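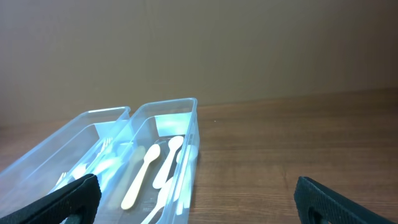
Home | Boards | Good Practice | Members | Search

Draft rule on transparent containers in sorting cells: comments invited
Posted in March by the moderator, Good Practice board

Members are invited to comment on the following clause, proposed for the tabletop handling guide. It concerns cells in which a gripper sorts cutlery or similar small items into open trays.

Clause 3. Where trays are made of clear or tinted plastic, the operator shall confirm before each run that reflections from the rim, walls and floor do not hide an item from the wrist camera. Each tray shall hold one class of item only.

Comments should refer to the wording of the clause. General remarks on lighting belong in the other thread.

Cumport_cells wrote at 09:20
We support the first sentence. In clear trays the end wall can throw back a strong patch of light, and a spoon bowl lying next to it loses its outline. A fork in a blue tray has the same trouble when seen through the side. At our site the check is made by eye on the wrist view, and it is signed for.

We ask that "before each run" be changed to "before each run and after any tray is moved". A tray turned by a small angle gives a quite different glare.

zeltau_safety wrote at 09:55
We cannot support the clause as drafted. It places a duty on the operator which properly belongs to whoever specifies the cell. If clear trays cause missed items, the guide should say that matt trays are to be used. A rule that permits poor equipment and then asks a person to look hard at it is a weak rule.

Woline wrote at 10:20
With respect to the previous member, many kitchens and canteens already own clear trays and will not replace them. The guide was written for sites of that kind. Our last acceptance test was 100 picks from clear trays, with 3 missed. We then moved one lamp and repeated the test with no misses. I would not ban the trays on that evidence.

The second sentence needs work. What is "one class of item"? We keep forks in one tray and spoons in the next, but the spoons are of mixed material, some white plastic and some cream ones that look like wood. Under a strict reading that is two classes.

kovacs_integration wrote at 11:05
Kovács reads "class" as shape and use, so all spoons are one class. Grip force is another matter. A thin plastic handle and a thicker one should not be closed on with the same setting, and the guide says so in paragraph 20.

zeltau_safety wrote at 11:30
Paragraph 20 covers force only. It does not cover recognition. A model trained on white spoons may well pass over a cream one on a brown table. If materials are to be mixed, the clause must require that every material present was included in the test set.

Cumport_cells wrote at 11:40
Agreed on the test set. I do not agree that matt trays should be made compulsory.

One further point on spacing. Where two trays stand side by side and almost touch, a finger coming down near the shared walls may rest on both rims. The clause is silent on this. Paragraph 33 gives a clearance for bins but does not mention trays.

Woline wrote at 12:10
We would accept a clearance rule if it is tied to the width of the open fingers - a fixed distance would rule out half the grippers in use.

Moderator wrote at 14:00
The following wording is put forward for the second draft.

Clause 3. Where trays are made of clear or tinted plastic, the operator shall confirm, before each run and after any tray is moved, that reflections do not hide an item from the wrist camera. Each tray shall hold items of one shape and use. Where these differ in material or colour, every variety shall have been included in the acceptance test.

Clearance between trays will be taken up under paragraph 33. The objection from zeltau_safety on matt trays is recorded and remains open.

zeltau_safety wrote at 14:25
Noted. We maintain the objection and will submit alternative wording for the specifier's duty before the end of the month.

Previous thread | Next thread | Back to Good Practice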